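## Côté déploiement : on range enfin les variables

Bonjour à toutes et à tous,

Ceux qui nous suivent depuis un moment savent que le dépôt de Cudlow, notre outil maison de configuration des serveurs, avait un peu grandi comme un jardin qu'on arrose sans jamais le tailler. Au dernier pointage, on y trouvait 117 fichiers de variables, dont certains ne servaient plus qu'à en surcharger d'autres (et je plaide coupable pour une bonne partie d'entre eux !). Depuis le mois de mars, nous avons donc repris tout cela tranquillement, environnement par environnement, et je voulais vous raconter où nous en sommes avant que vous ne tombiez sur les changements au détour d'un `git pull`.

Le principe est simple : une variable a désormais une valeur par défaut, déclarée une seule fois dans `defaults/`, et deux endroits seulement où l'on peut la remplacer, le groupe et la machine. Les anciennes surcharges placées dans les scripts de lancement sont encore lues, mais elles déclenchent un avertissement bien visible en jaune dans la console. Prenez-le au sérieux, s'il vous plaît : elles disparaîtront avec la version 2 de Cudlow. Il nous reste 39 fichiers à l'arrivée, et franchement, quel plaisir de retrouver un port d'écoute du premier coup.

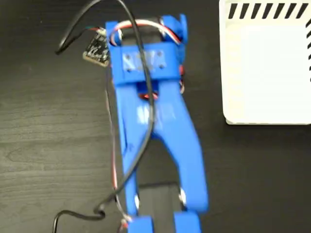

*Un bras imprimé en 3D, tout en bleu, vu de dessus.*

Les secrets, eux, ont déménagé. Ils ne vivent plus à côté des variables ordinaires mais dans Binport, notre coffre interne, et Cudlow va les chercher au moment du déploiement. Pour vous, cela change une chose : il faut avoir un jeton valide avant de lancer quoi que ce soit, sans quoi la commande s'arrête tout net avec un message assez sec (nous allons l'adoucir, promis). La marche à suivre tient en une ligne :

```
binport login && cudlow check --env recette
```

La commande `check` ne modifie rien sur les machines. Elle compare ce qui est en place avec ce qui serait appliqué, et vous affiche les écarts. Je vous encourage vraiment à la lancer, même pour une toute petite correction, même un vendredi en fin de journée, et peut-être surtout à ce moment-là.

Côté calendrier, les 11 serveurs d'Amaral sont déjà passés au nouveau format. Gudard viendra ensuite, un peu plus lentement, car ses certificats sont encore gérés à la main et nous préférons les traiter à part. Si vous avez une branche ouverte sur l'un ou l'autre, pensez à la rebaser avant de demander une relecture ; les conflits sont en général bénins, mais ils sont bavards.

Pour toute question, le canal #deploiement est ouvert, et les remarques sur la nouvelle documentation y sont les bienvenues, fautes de frappe comprises.

À très vite,
l'équipe outillage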